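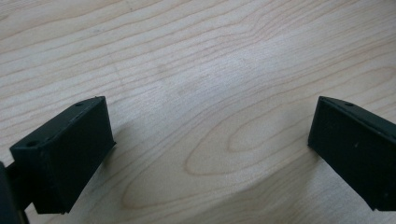

4 min read · 19 posts

Pritimberg Manipulation Lab
Thread: How we collect demonstrations for the Flalura project

1/ The Pritimberg Manipulation Lab has completed the first collection period for Flalura, our program on learning everyday tabletop tasks from human demonstration. This thread sets out how the work is done and what partner sites should expect from January onward.

2/ All demonstrations are recorded with a hand-held gripper. The operator carries the tool, performs the task at a normal pace, and returns to the start position. A camera on the tool records the view the policy will later be given.

3/ Every episode begins with the fingers open over bare table. We ask operators to hold this position for 3 seconds before moving toward the object. Earlier recordings often started in mid-reach, and the segmentation software could not place the first action reliably.

4/ The first collection period produced 801 episodes. Of these, 700 were accepted for training. A further 100 were set aside for evaluation and will not be used for training at any stage. One episode was withdrawn at the operator's request.

5/ We have been asked why the evaluation episodes were chosen before any model was trained. The selection was made by Anderson Araújo, who leads data quality for the program and does not take part in model development. This arrangement will continue.

6/ On surfaces. The wood tabletop in the opening picture has a strong grain, with a long oval figure between the two fingers and a washed-out patch of reflected light farther up. Surfaces of this kind are harder for our current model than plain ones.

7/ In early trials the model sometimes treated a dark line in the grain as the edge of an object and closed on it. We do not consider this a reason to cover the table. Homes and workplaces have patterned surfaces, and the training examples should include them.

8/ Partner sites are therefore asked to use the tables they have. Please do not lay down mats, paper or cloth unless the task sheet calls for it.

9/ On lighting. Reflections are acceptable. Operators should not move lamps or close blinds between episodes in the same block. If daylight changes during a block, make a note in the log and carry on.

10/ On the fingers. Both fingers must be visible at the start of each episode, although one may extend past the edge of the view. The opening width is estimated from the finger positions, and an episode in which either finger is entirely out of view will be returned.

11/ Dust and small marks on the fingers do not need to be cleaned between episodes. Anything large enough to change the outline of a finger should be removed before the next block.

12/ On failed attempts. Please keep them. A dropped or missed object is labeled as such and stored with the rest of the block. Operators should complete the motion, reset the table and record again. They should not delete files on the recording device.

13/ The Nimimton site has asked whether a second grasp within one episode counts as a failure. It does not, provided the task is finished. The label for this case is "recovered," and it has been added to the task sheet.

14/ Operators work in blocks with a rest between them. The tool is light, but wrist fatigue shows in the recordings as drift during the opening hold. Site leads should end a block early when they see it.

15/ On privacy. Operators are asked to keep faces, screens and papers out of view. Recordings that contain any of these are reviewed by the data quality group before they leave the site.

16/ The Vasconcelos site will join the program in the next period. Its operators will work mainly on sorting and stacking tasks. Training for site leads takes place on Monday at 9:30 a.m., and the joining details have been sent to each lead directly.

17/ The revised task sheet replaces all earlier versions. Blocks recorded under the old sheet remain valid and do not need to be repeated.

18/ Requests for access to the accepted episodes should be addressed to the data quality group, with a short statement of the intended use. The evaluation set is not available on request.

19/ Questions about the procedure may be posted in reply to this thread. Questions about a particular recording should go through the site lead and include the block number.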